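How to bring a robot arm into a small packing room (and what to sort out with your coworkers first)

Posted December 27, 2020

I run the back room at Grorgate, where we put together cleaning and repair kits for people who own old audio gear. We got our first arm in September and I've been answering the same questions by email ever since, so I'm putting the whole thing in one place. I'm no engineer. I ran the tape guns for years before I ran the room, and that's the side I'm writing from.

What you need before you start

One small job that everybody in the room already dislikes. One arm with a gripper and a depth camera on it. A table you can give up completely. And a few hours with the people who do the job now, before anything gets bolted down – please don't skip that one. We skipped it at first and I spent two weeks apologizing.

Step 1. Pick the job with the people who do it

I was sure the arm should be folding boxes. The crew told me to leave the boxes alone (folding is when they chat) and to give it the sponge drawers. Every Onar kit gets one yellow sponge, and in a busy week we ship over 200 of those kits. Bending down to a little drawer that many times wears on your back and on your temper. So drawers it was!

Step 2. Set up the practice unit

Buy a cheap plastic drawer unit and keep it for practice only. Don't use the stocked shelves, you'll be picking parts off the floor all afternoon. Put one sponge in one drawer and leave it at that. Run the arm by hand at the slowest speed your controller has and stop it at each point you want to save: above the drawer, down at the sponge, back up again. 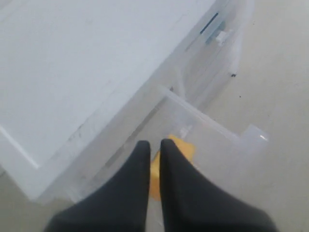 Get the height right first and worry about the sideways part later. Foam forgives you a lot, the floor of a drawer doesn't. I saved my lowest point a hair too deep the first day and the whole unit went skating off with the arm leaning on it. Now I save the point, back up a little, and save it again.

If you have a Pacheco controller like ours, name your points as you go. "Drawer down" beats "P14" when somebody else has to fix it on a late shift.

Step 3. Add the second half

Once the drawer part behaves, work on picking a sponge up from the tabletop. Open the fingers wide before you move in, and keep the approach well clear of the drawer handles. Do it with the sponge turned a few different ways, too. A person setting one down is never going to line it up for you.
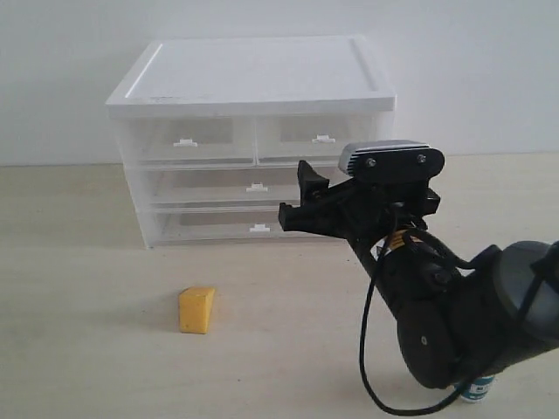 The drawer unit against the wall, with the sponge out on the table and the gripper open.

Step 4. Keep a miss log, and let the crew write it

We ran 287 practice picks before the arm touched a real order. Whoever was on shift wrote down every miss and what they thought went wrong. They were right far more often than I was. One of them spotted that our misses bunched up late in the day, when the light in the room changes, and a shop lamp from the hardware store took care of most of it.

Step 5. Rewrite the jobs on paper

This is the part I'd do differently. The arm took over a chore, and that left a hole in somebody's day, and people will fill a hole like that with the worst thing they can imagine. Write down what the freed-up time is for. In our case the 6 people on the line now take turns as the arm's minder, and the minder gets the same extra pay as a lead. The rest of the time went to checking kits before they're sealed, a job we'd always rushed.

Do they love it? Depends who you ask. A couple of people miss the rhythm of the old way, and one still packs the Bineo orders completely by hand – those are odd sizes and the arm would only get in the way. Fine by me.

Step 6. Agree on who can stop it

Everybody. Put the stop button where the shortest person in the room can slap it, and never ask anyone to explain themselves for slapping it.

I'll write up how we handle restocking once we've settled on a way of doing it.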